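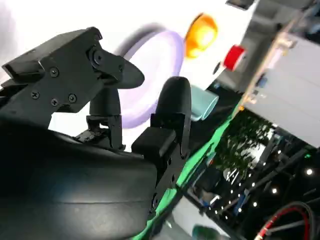
*A gripper with its fingers apart over a white tabletop, with a lavender disc and a pale blue cup nearby.*

The **Dimthorpe Rules** are a voluntary code of good practice for robots that handle household objects on tables. They cover the setting out of the table, the opening and closing of grippers, the fixing of wrist cameras and the proper behaviour of people standing nearby, who have proved the hardest part to standardise. The current text was adopted on 3/4/26 and runs to two parts, the second of which consists largely of exceptions to the first.

## Origins

The rules began as a sheet of paper taped to a door at Grandura, a maker of small robot arms, by Veronica Cozma. It read "Open before you arrive" and was taken by several visitors to refer to the door. Levente Hajdu expanded it into a page on grippers, and a joint draft with the testing firm Mocanu followed. The name comes from the village hall at Dimthorpe, where the draft was argued over for longer than the hall had been booked.

## Main provisions

### Approach

A gripper should be fully open before it comes within a hand's width of any object. Fingers are to be opened in clear air and not, in the words of the rules, "by means of the crockery". Where the fingers are of different shapes, the operator should know which one will touch first. The drafters considered this too obvious to include until Nelu Enache asked a room of operators and got 2 answers, both confident.

### Table layout

Cups may be placed upright or on their sides, but the record must say which. Plates and other flat items are to be logged as obstacles even when they are not the thing being picked up. Plain, strongly different colours are recommended. A pale object on a white table is allowed, though the rules ask that anyone who chooses one "refrain from later surprise".

### Wrist cameras

The camera must be fixed so that the fingertips stay in view throughout the grasp. A wrist may turn up to 180 degrees during a trial, and the picture need not be level. Screws on the mounting bracket are checked at the start of each shift. Cables in the working area should be secured with enough slack for the full turn – a clause added at the request of everyone who had ever left it out.

### Stopping

Any person present may stop the arm without giving a reason. A reason may be asked for afterwards, but politely.

## Record keeping

Each attempt is logged as held, dropped or touched. The third category is the most disputed. Toshiko Kobori's review of 1,559 logged attempts found that operators were strict about touches made by other people's robots and rather philosophical about their own. The definition has been rewritten since, and is now a paragraph longer and no clearer.

## Reception

Karkine, which runs training courses for operators, teaches the approach and stopping rules in full and the layout rules "in spirit". Ah-rin Hwang has criticised the code for saying almost nothing about soft objects, which are dealt with in a footnote advising patience. A revision covering cloth and sponges is due for discussion in April.

## See also

- Gripper
- Emergency stop
- Risk assessment
- Village halls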